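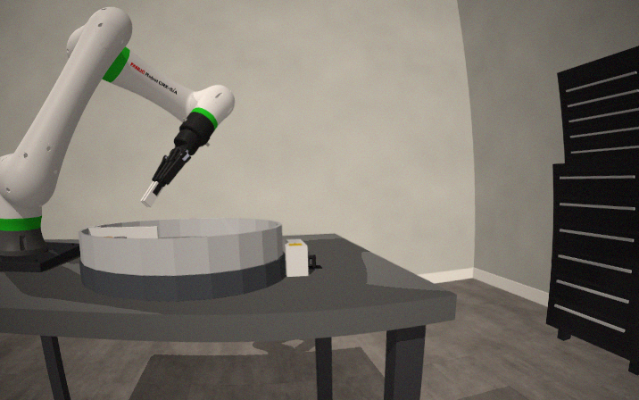

Preparing Paper Records for Transfer to the Banthorpe Records Center

Departments of Colance College may send inactive paper records to the Banthorpe Records Center at any time of year except April, when the center closes its loading area for the annual inventory. This page explains how to sort, box, label and list records before a pickup is scheduled. Boxes that do not follow these steps will be returned to the department at its own expense.

Before You Begin

Check the retention schedule for your department. Each type of record has a series number and a stated period for which it must be kept. Records that have already passed the end of that period should not be sent to the center. Complete a Destruction Request instead and hold the records in your office until it has been signed and returned.

Records still consulted more than once a month are considered active and should stay where they are.

Step 1. Sort the records

Group files by series number first and then by closing year. Do not mix series in one box, even where a box would otherwise be only partly full. Within a series, keep the files in the order in which your office used them – alphabetical, numerical or by date.

Remove hanging folders, binders, rubber bands and large metal clips. Staples may remain. Extra copies, blank forms and printed catalogs are not records and may be recycled, provided they carry no personal information.
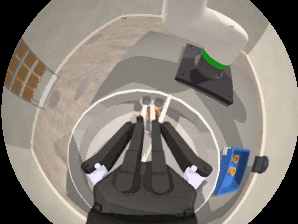 Files that contain student or medical information must be placed in a separate box and marked Restricted on the box list. The word should not be written on the outside of the box.

Step 2. Pack the boxes

Use only the standard one-cubic-foot box supplied by the Bretcombe storeroom, item 2236. Boxes saved from copy paper deliveries are not accepted, as they do not fit the shelving.

Stand letter-size folders upright, facing the short end of the box. Legal-size folders face the long end. Leave one inch of free space so that a folder can be lifted out without tearing. The lid must close flat. A packed box should weigh no more than 35 pounds.

Step 3. Number and label

Write the box number in pencil in the upper right corner of one short end. Begin at 1 for each transfer. Do not use tape, stickers or marker. The center adds its own printed label on arrival, and older writing makes that label hard to read.
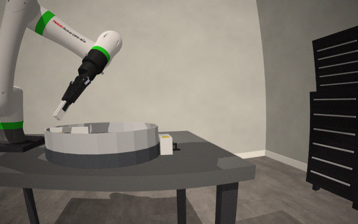 A transfer that includes more than one series should still be numbered in a single run. If your last box of student accounts is number 61, for instance, the first box of the next series is number 62.

Step 4. Enter the box list in Lencho

Sign in to Lencho with your staff account and choose New Transfer. For each box, enter the following:

Box number
Series number
First and last folder title
Earliest and latest date
Restricted: yes or no

Spell out abbreviations the first time they appear. A list that made sense to the person who packed the box may be of little use to a colleague ten years later. Print two copies of the finished list. Place one inside box 1, on top of the folders, and keep the other in your office.

Step 5. Request a pickup

Select Submit for Review. Center staff will read the list and reply with either a correction notice or a pickup date. Please do not move boxes into a hallway before the day of pickup – this is a fire code matter and applies to all buildings. 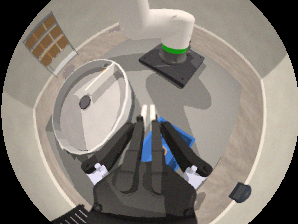

Page last updated: February 1, 2018

Questions about retention periods should be sent to Beathag Kinnear, Records Analyst, extension 302. Questions about Lencho accounts and pickups should be sent to Clodagh Dolan, Transfer Desk, Banthorpe Records Center. Please include the transfer number in all messages.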